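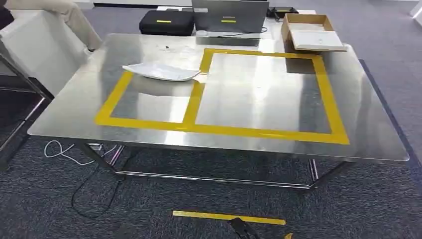

Temps de lecture : 1 min

Imprimer | Envoyer par e-mail
Rechercher dans les archives… OK

Objet : Re: [courts-metrages] Prix du public, règlement
De : Petronella Le Roux
Date : 2022-07-17

Le message de Guangming Shen disait :

> Bonjour à tous,
> Je relis le règlement du prix du public et je ne trouve rien sur les ex æquo. L'an dernier, « Lostum » et « Massawe » ont fini à égalité et on a remis un trophée pour deux. Qui l'a, d'ailleurs ?
> Guangming

Cher Guangming,

Le trophée est chez Kheri Mwakyusa jusqu'en septembre, après quoi il part chez Jonalyn Calimlim. La garde alternée se passe bien, merci.

Pour l'article 8, je propose qu'en cas d'égalité le jury tranche. Dennis Mugo préférerait un second vote dans la salle, mais il n'a jamais essayé de retenir 40 spectateurs après le générique quand le bar est ouvert.

Autre chose : parmi les 4 films en lice, « Skedine » dure toujours une demi-heure de trop pour un court. Son réalisateur me répond que c'est un « court long ». J'ai transmis à la programmation, qui boude.

Réponses sur la liste, s'il vous plaît, pas sur mon téléphone.

Petronella

Message précédent | Message suivant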